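Westix puts its demo-recording rules in writing | Local Tech

I spent most of Monday morning with a six-page handout on my knees, and I have to say I liked it a lot more than I thought I would. Westix, the robotics firm over in Cletodville, has finally written down how people should record the hand movements that its robots learn from. The rules came out 8 March 2021 and they're short, plain and (in places) pretty picky.

The firm teaches robot arms by having people do everyday jobs with trackers strapped to both wrists. Cables are the big one right now. Picking up a bunch, getting the loops to line up, laying it back down – stuff you and I do without thinking, and stuff a robot makes a real mess of! 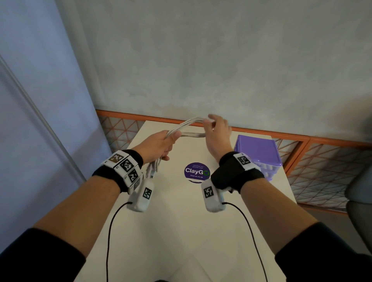
Frida Lund wrote most of the handout, and she told me the old way was basically word of mouth. One person would start with hands flat on the table, the next would start with hands in the air, and then somebody had to sort it all out later. Her team went back over 509 recordings before writing a single rule. More than 5 drafts later, they had something everyone could live with.

So what's in it? Straps go on bare skin, snug, with the printed markers facing out and sleeves pushed back so they don't slide over them. The wires from the wrist units get a clear path, and you check that path again every time you change seats. No recording for longer than four minutes without putting your hands down. If you drop something, you keep going and pick it up the way you would at home. I love that last one. Lund says the fumbles are worth keeping as long as they get labeled as fumbles, and that deleting them used to be everybody's first instinct.

There's a section on consent too, and it's the part I'd hand to any other shop doing this. You can stop whenever you want, you can ask to have your recordings pulled, and your name stays out of the file.

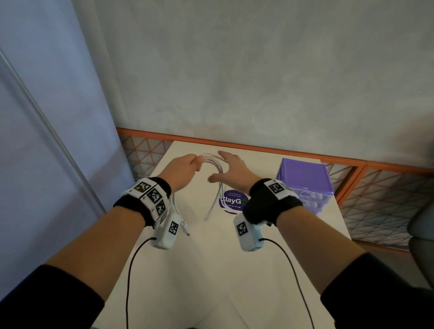

Not everybody is sold. Othmane Belhaj, who runs a small automation outfit in Distitz, thinks the rule about starting positions is too tight. "People don't begin a job from the same spot every time," he told me, "and I don't want a robot that expects it." He'd like two or three allowed starts. Lund said she's open to that, and I got the feeling they've had this talk before.

Surachet Sukprasert, who records for Westix a couple of afternoons a week, mostly cares about the breaks. Untangling cord is hard on the thumbs, he says, and having the limit on paper means he doesn't have to ask.

The handout is free at the Westix front desk, and comments are open until May. Belhaj has already sent in his, all two pages of it. I'm still working on mine, which is mainly about the font size.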